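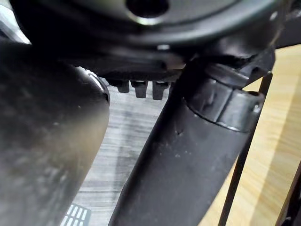 Underside of the round housing, hole near the top centre.

May 5, 2024. Glue log, Drisby batch.

Opened the second tub of hide glue from Totcombe. It smells like the first, so at least they're consistent. Soaked the granules overnight, then warmed them in the pot until they ran off the brush in a string. Ghazal Talebi says mine is too thick. Ghazal says this about all glue and most soup.

Glued up 19 test joints in maple scrap, with 4 left unsized as controls. Clamped until after lunch, then hung weights off them. Joint 7 let go at once and took a chip out of the bench — my bench, naturally. The rest are still hanging and look smug.

Deneten wants the open time written down. I get up to two minutes with the heater on, less if the phone rings.

Label on the old Yin jar says lot 589 and nothing else useful. Moved it to the back shelf with the other mysteries.

To do: new brush, fill the chip, read joint 12 again tomorrow before sweeping.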